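Galeria: a falha da garra esquerda na bancada de dobragem
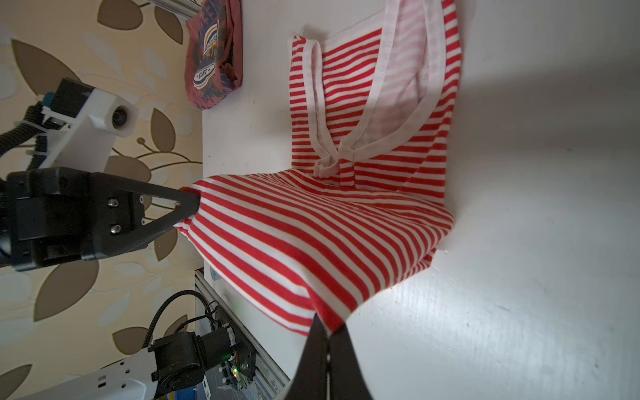 Outubro, célula 2 da Vutari, projecto Barros. Resumo rápido para quem só ouviu falar: a garra esquerda deixou de abrir quando devia, com tecido preso, e o braço continuou o percurso como se nada fosse. Ninguém se magoou. Perdemos uma peça de roupa, uma engrenagem e quase duas semanas de recolha. Ponho aqui o que tenho, sem grande ordem, o relatório completo está na pasta da célula.

A tarefa primeiro. Dobrar camisolas sem mangas, t-shirts, coisas leves. Dois braços, um de cada lado, as duas garras apanham a bainha, esticam, levantam, dobram para cima. Parece simples. A malha fina é o pior que há, escorrega quando se quer presa e agarra-se quando se quer solta.

A camisola às riscas vermelhas e brancas é das nossas peças difíceis. Debrum branco no decote, que enruga e faz pregas quando a peça fica mal pousada. E as riscas ajudam muito a ver para onde o tecido está a ser puxado, basta olhar para as curvas que fazem. Numa peça lisa teríamos demorado muito mais a perceber o problema.

Bainha presa nos dois lados ao mesmo tempo. É o ponto crítico. Se um braço puxa e o outro não cede, a malha faz de corda entre os dois. Foi isto que correu mal no episódio 637.

O que aconteceu

Episódio 637, a meio da tarde. Comando de abrir enviado à garra esquerda. O servo respondeu com a posição certa, ou seja, no registo estava tudo bem. Os dedos não abriram. O braço direito subiu, o esquerdo ficou onde estava, o tecido esticou até rasgar na costura lateral. Era outra camisola, igual no corte, já foi para o lixo.

Paragem de emergência carregada à mão. Tarde, na minha opinião. A célula devia ter parado sozinha e não parou, e isso para mim é mais grave do que a engrenagem.

Corrente do servo esquerdo: subiu a 1.220 mA e ficou lá. O limite de aviso estava em 936. O aviso foi escrito no registo, direitinho, com hora e tudo. Só que um aviso não pára nada. Tinha sido mudado de "falha" para "aviso" umas semanas antes, por causa dos falsos alarmes, e ninguém voltou a pôr como estava. Fica aqui por escrito para não se repetir.

A causa

Dentes partidos na engrenagem pequena, dentro da caixa da garra. Um pedaço ficou encravado na cremalheira. O veio do motor ainda rodava, daí a leitura de posição correcta, mas os dedos já não acompanhavam.

Abrir a caixa obriga a tirar os parafusos todos e a soltar o suporte branco da câmara, que é impresso. Cuidado com ele. O nosso segundo já rachou uma vez por aperto a mais, e depois a câmara fica com folga e é preciso calibrar de novo. Ninguém quer isso às seis da tarde.

Cabos: aproveitámos para ver tudo. O tubo corrugado preto estava bom. Uma ficha com mau contacto no braço esquerdo, trocada. Não foi a causa, mas ia dar problemas mais cedo ou mais tarde. O LED verde da placa ao pé do servo esteve aceso durante a falha toda, por isso não confiem nele como sinal de que está tudo bem. Só diz que tem alimentação.

Mais coisas que encontrámos

Pó de fibra. Muito. A malha larga cotão e ele entra pela ranhura dos dedos. No nosso caso misturou-se com a massa lubrificante e fez uma pasta cinzenta. Se calhar contribuiu, não consigo provar. A limpeza passou a estar na lista.

Aperto do braço à calha de alumínio: um parafuso frouxo. Reapertado e marcado com tinta. Se a marca desalinhar, avisar.

Pontas dos dedos, gastas do lado de dentro. Compensávamos com mais força no software, o que foi uma má ideia porque a engrenagem é que pagou. Engrenagens novas vieram da Rindalstead, demoraram 9 dias. Passámos a ter de reserva na gaveta.

O que mudou na célula

Corrente acima do limite volta a ser falha. Pára os dois braços, não só o que se queixa. Testado com um pano preso de propósito, parou à primeira, repetimos no outro lado e também parou.

Ao parar, os braços já não recuam para a posição de repouso. Ficam quietos. Recuar com tecido preso era exactamente o que rasgava a peça, e se estivesse lá uma mão era pior.

Verificação nova antes de levantar: depois de mandar abrir, o programa compara a imagem da câmara do pulso antes e depois. Se os dedos parecem iguais, não avança. Ainda dá falsos positivos com roupa escura, porque as garras são pretas e o contraste é fraco. Com as riscas funciona bem. Estamos a afinar.

Força de fecho reduzida. Perde-se mais vezes a bainha, paciência, repete-se.

Mãos fora da mesa com os braços ligados. Já era regra. Apanhei duas vezes gente a endireitar o tecido com a célula em pausa, e pausa não é desligado. Os motores continuam com binário. Quem precisar de mexer na peça carrega no botão vermelho primeiro, sem excepções, mesmo que seja "só um segundo".

Tampo limpo antes de arrancar. Bonés, canetas, chaves, tudo para fora do alcance. Isto vale para mim também.

Por resolver

O pessoal de Trerthorpe tem a mesma garra com uma engrenagem de metal e diz que não parte. Pois, mas se não parte a engrenagem parte outra coisa. Prefiro que ceda uma peça barata, desde que o sistema dê por isso. Vamos discutir na próxima reunião.

Falta um sensor nos próprios dedos. A leitura no motor não chega, ficou mais que provado. Há um desenho começado com um íman e um sensor pequeno na ponta, ainda não coube na caixa.

Dados recolhidos entre a troca da definição e a falha: estão a ser revistos um a um. Os episódios com corrente alta no lado esquerdo saem do conjunto até alguem os ver. Não usem para treino a pasta antiga, está lá um ficheiro de texto a avisar mas pelos vistos não se lê.

Se virem a mesma falha noutra célula (dedos parados, posição certa no registo, corrente a subir) parem e mandem-me o registo antes de desmontar. A nossa primeira reacção foi abrir logo a caixa e perdemos a posição em que o pedaço de dente estava encravado, teria dado jeito.

Acrescento o resto das notas quando a engrenagem partida voltar da medição.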